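Tatholm Head Rig and Hand Kit

For teaching a robot a household or workshop task by doing it yourself, with your own two hands

We get a lot of letters that start with "I'm not a programmer, but..." and those are our favorite letters, because they come from the people this kit was made for. You put on the headband, you sit or stand at your own table, and you do the job the way you have always done it. The Tatholm records what you see and where your hands go, and the software that comes with it turns a stack of those recordings into something a two-armed robot can learn from. Wiping down bottles is the job we hand to most new customers. It takes both hands, it needs very little room, and you probably have everything for it under the sink already.

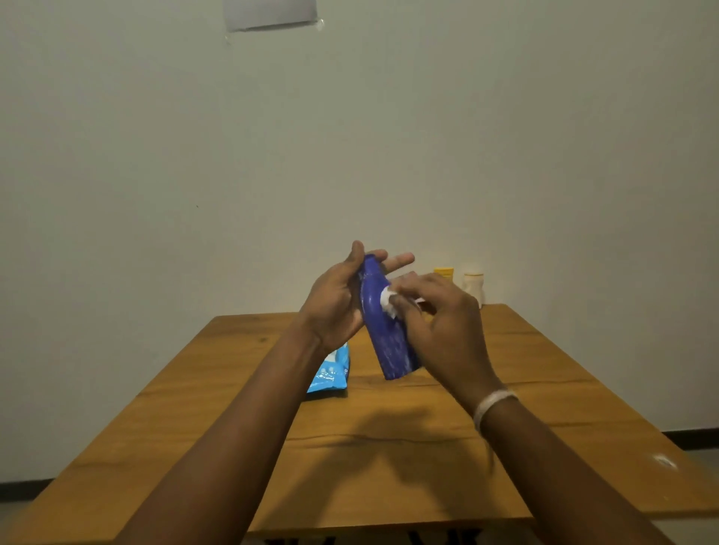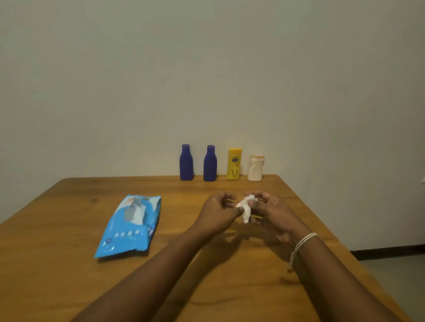 Both are from bottle work at a plain wooden table, with what looks like a wipes packet within reach on the left.

Ute Fröhlich wrote to us that she had expected the headband to be the hard part and it was the slowing down instead, that her first forty tries were all far too quick, and that once she began letting each hand come to rest before picking up the next thing the robot's attempts got noticeably smoother. She would also like a softer pad at the back. (So would a few others, Ute, and the pad shipping since August is the softer one!)

What comes in the box

The headband with its camera already mounted and focused, a spare forehead pad, the belt recorder with its charger, a three-meter cable for people who would rather plug straight into a computer, a foot pedal, and the printed guide. The guide is long, we know. We kept adding things customers asked us, and we'd sooner have you skip a page than go looking for one that isn't there.

The foot pedal deserves a word of its own. One press starts a take, one press ends it, and holding it down for two seconds marks the take as spoiled so the software sets it aside. We tried a voice command for this in the early days and it was a misery in any room with a radio on. With the pedal your hands stay where they are, and you don't end up with a long tail on every recording of somebody reaching for a button.

By hand or by remote control

The Tatholm works both ways, and many people start with one and drift over to the other. Working by hand is quicker and far more comfortable, and you can collect a good deal in an afternoon. The catch is that your fingers can do things a gripper can't, so the software has to guess at how the robot should manage the same grip. For folding, wiping, sorting and most kinds of putting away, the guess is good enough to get going.

For remote control you'll want the Sendov handles, sold separately. They are a pair of light grips on jointed arms that clamp to the edge of a table, and the robot's arms follow them as you move. It is slower - please don't be discouraged by your first evening with them - but every recording is something the robot has physically done, with its own reach and its own grippers. We like a mix: plenty of takes by hand to cover the variety, then a smaller batch through the handles for the fiddly parts, such as getting a tissue pinched properly or turning a bottle without letting it slip.

Getting good takes

Move things between takes. If the bottles always stand in the same order, the robot will learn the order and be quite lost when you change it. Swap a tall one for a short one, turn the packet around, work from the other side of the table now and then. Light matters too, so record some in the morning and some under the lamp.

Keep your chin down a little more than feels natural. The camera sits above your eyes and sees higher than you do, and new users very often record a lovely stretch of wall with their hands at the very bottom. The guide has a five-minute exercise for this with a strip of tape on the table.

And do keep some of your fumbles, as long as you recover from them. A take where you lose your grip and calmly pick the thing up again is worth having. Save the spoiled mark for the phone ringing.

Details

Recorder storage: 2000 takes of one minute each
Weight on the head, in grams: 168 with the standard pad
Battery: five hours of recording
Part number, complete kit: 3058
Part number, Sendov handles (pair): 1168
Works with: Marciniak two-arm bench robots directly, others through the export tool

The export tool is free and you don't need to own a kit to download it. If your robot isn't on the list, write to us with the model and what you'd like it to do, and we'll tell you plainly whether it is worth your trouble.

Ordering

The complete kit is 1950 dollars, including the softer pad, the pedal and a year of help by phone or mail. Schools and training shops can ask for the lending set, which goes out for four weeks at a time. Orders placed before noon leave the same day. Replacement pads, cables and pedals are on the spare parts page.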